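Divbridge, Oct 25, 2026

**Free bedding swap opens in Ikdale this winter**

Outgrown duvets, spare pillowcases and bedtime books will all be welcome at the Flosaswood Bedding Swap, which opens in the old reading room at Ikdale in December. We've wanted to do this for ages, and we're delighted to have a home for it at last!

Families can bring up to four clean items and take home the same number. Anyone with nothing to bring can still come in and choose two. There's no form to fill in and no charge — just turn up between 12 and 4.
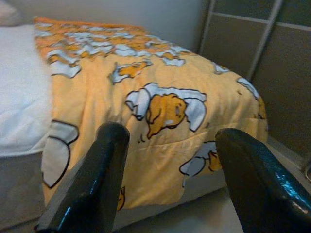
*A yellow quilted comforter on a single bed.*

Children's bedding is what we're asked for most. Tastes change fast at that age, and a cover that was adored at five may be firmly out of favour by seven, with years of use left in it. Ververidis, the laundry on Divbridge High Street, has kindly offered to wash 30 bags of donations before opening day.

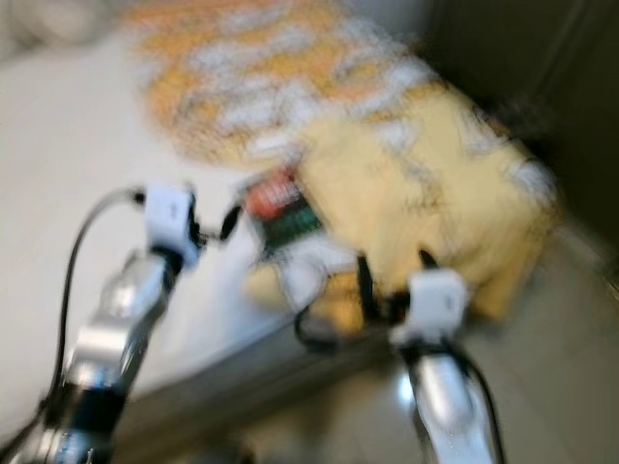 **Can I bring bedding with a small tear or a missing button?**

Small repairs are fine, and our mending table will take care of them. Please leave badly stained items at home.

The book shelf is new, and we're very excited about it. Picture books, chapter books and old annuals can all go on it, and they don't count towards your four items. 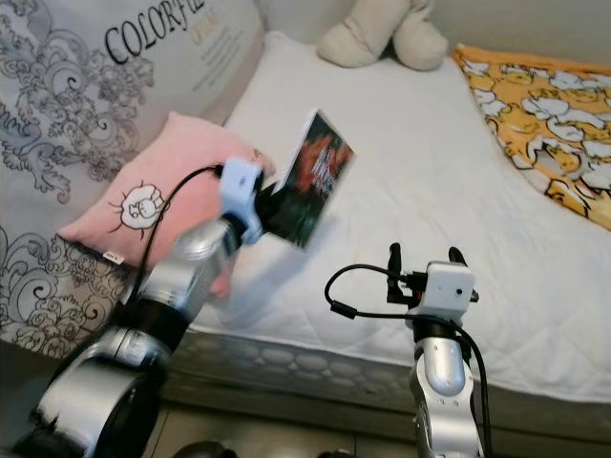
Grown-ups' paperbacks are welcome too, as long as they'll fit on the lower shelf. Donations can be dropped off at the Flosaswood office in Divbridge until the end of November — ring the bell at the side door.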